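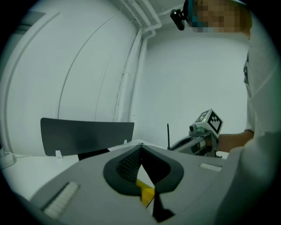 The Chair by the White Table

The room came with the table already in it. It was flat and white and it stood against the wall, and the woman from Dakwood who had the keys said it could stay or go, it made no difference to her. I said it could stay. The chair I had to find myself.

I had 200 dollars for it. My sister thought that was too much for something to sit on, and my brother thought it was too little for something I would be sitting on all winter. I went to the Van Wyk warehouse out past the rail yard, where they sell what offices leave behind when they close. The man there had 14 chairs in a row along the loading door. Most of them were blue. One was dark gray, with a wide back that curved a little at the sides, and I sat down in it and stayed there long enough that he went off to answer the phone.

"That one's from Prendar," he said when he came back. "They bought them new and then they went under. I don't think that one ever got used."

I turned it around. The back had two small white brackets at the bottom corners, and on one of them somebody had written a name in pencil, very small. I couldn't read it. I didn't point it out to him. I paid and he helped me get it into the car with the front seat pushed all the way forward.

I worked for Prosura then, from home at first and later from that room. I read claims. A claim was a few pages long, usually, and told what had happened to a kitchen or a roof or a basement, and I wrote down whether the dates agreed with each other. By April I had read 2,000 of them. People wrote more than they had to. A man whose boiler had leaked put in half a page about his dog, who had found the water first. I was supposed to skip that kind of thing and I never did.

The room was quiet except for the pipes. They were white like the walls, and they ran along the ceiling and bent and came down the corner to the level of the table. When somebody upstairs ran a tap I heard it go by. I got so I knew the morning ones from the evening ones. There was a long one at 8 and then nothing until lunch.

One afternoon the long one came at three. It went on and on. I sat with my hand on the table and listened to it, and after a while I got up and went upstairs and knocked. An old man opened the door with his sleeves rolled. He said he was filling the tub to wash his curtains, and was it bothering me?

I said no. I said I had only wanted to be sure.

"Sure of what?" he said.

I told him I read about water all day. He thought about that and then asked if I would hold one end of a curtain while he wrung out the other. We did four of them. They were heavy, and my shirt got soaked down the front.

When I came back down, I had left the chair pushed away from the table, facing the door. I turned it back around. There was a claim open from a woman whose ceiling had come down in the night, and I started it again from the first line.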